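Gripper comparison meeting, June
Present: Valentina Yáñez (chair), Aurelia Haslinger, Arash Rahimi, Bouchra Ghoneim (minutes)
Apologies: Sanaa Abdel Rahman, comments sent in writing and read out under item 3

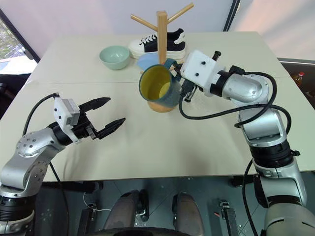

Which jaws are we buying for the second pair of arms?
None for now. The meeting did not find enough in the trial to choose between the Taltow jaws and the Plurnero jaws, and the order is held until the items below are closed.

1. Minutes of the last meeting
Accepted with one correction. Aurelia did not say the Plurnero jaws were "better on thin parts." She said they had been described to her that way by the sales office.

2. Trial results
Arash presented the log. There are 321 attempts in it, all of them handle grasps or rim grasps on household objects. His reading is that Taltow comes out slightly ahead on handles and that rims are a draw.

Valentina asked how an attempt was scored when the mug went on the peg and then slid off. Arash said it counted as a success if the jaws had already opened. Valentina said she would not call that a success and doubted a customer would either. Aurelia agreed, but pointed out that the same rule was used for both sets of jaws, so the ranking might survive. Arash does not know how many entries are affected. He will go back through the log.

Bouchra asked whether the two sets were run on the same arm. They were not, at least not the whole way through. Taltow was mostly on the right and Plurnero mostly on the left, and the arms were calibrated on different mornings. Valentina said that in that case we may have compared two arms. Arash thinks the effect is small. He was asked what that was based on and said experience.

3. Written comments from Sanaa
Read out by Aurelia. In short:
Sanaa does not believe the mug tree task tells us much about the jaws. A missed peg is usually a camera or planning problem, and swapping jaws will not fix it. She wants plain pick and hold tests, with a weight, before anybody looks at hanging again. She also asks that the cables on the forearms be tied down the same way on both sides before any rerun. She has watched a loop pull on a wrist and would like that ruled out.

Arash objected that pick and hold is too easy and that both sets will pass. Valentina replied that we have not shown that.

4. Cost and wear
The Taltow quote is $2,000 for a pair. The Plurnero quote is also $2,000, but the pads are extra and the quote does not say how long they last. Aurelia has asked twice. Taltow claims its pads hold up for 2,000 cycles. Bouchra asked what load that was at and there was no answer in the papers. Nobody present was willing to plan around the number.

5. Bresance controller
Arash would like to move both arms to the Bresance controller before the rerun, because the force readings are cleaner. Valentina is against changing the controller and the jaws in the same month. After some back and forth it was left that the present controller stays until the jaw question is settled. Arash asked that his disagreement be noted.

6. Actions
Arash: rescore the log with dropped mugs counted as failures. Send the raw file as well as the totals.
Arash and Sanaa: write up a pick and hold test, one page, both jaw sets to be run on both arms.
Aurelia: get pad life and load figures from both suppliers in writing. If Plurnero does not reply, say so in the next papers.
Bouchra: tie down cables on both arms and calibrate both in the same session.
Valentina: tell purchasing the order is on hold.

7. Any other business
Aurelia asked if the rerun could start at 2 p.m. so she can attend. Agreed.

Next meeting once the rescored log has gone out.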